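Trara Residents' Association
Minutes of the ordinary meeting, August 5, 2024
Held in the Handcombe Room, upstairs

Present: ten members. Apologies were received from two households in Pudero Street.

1. Previous minutes
The minutes were accepted with one correction. The amount for the mowing should read $546, and not $564 as it was written.

2. Footpath on Pudero Street
The council has replied to our letter. The cracked part near the bus shelter is on their list, but they did not give a date. Members expressed that this is the same answer as last year. The secretary will write again and will ask for a date in writing.

3. Rubbish and green bins
Several members reported that the green bins were not collected in the lower part of Frimpong Lane. It was asked that everyone puts the bin with the handle towards the house - the driver has refused some of them for this reason.

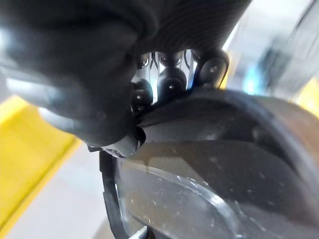
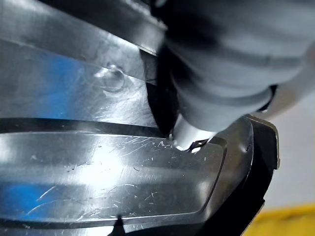 4. Spring street party
It was agreed to hold the party in the small park again. The sausage sizzle will be organised by the households of Frimpong Lane. The neighbour with the big esky has offered to lend it. There was a long discussion about music. It was decided that music finishes at 10 pm, with four votes against, who preferred an earlier time.

5. Money
The balance of the account is $1131. The mowing is already paid. A member asked if we can buy a second gazebo from this money. The matter is left open until we have two quotes.

6. Other matters
The colour of the new noticeboard was discussed once more and it stays green. The key of the noticeboard is still missing. Whoever has it, please put it in the letterbox of the hall.

A request was made to trim the bottlebrush at the corner of Pudero Street, as drivers cannot see the children coming on bikes.

The meeting was closed at 8.40 pm. Next meeting will be in the same room, and the date will be put on the noticeboard when it can be opened.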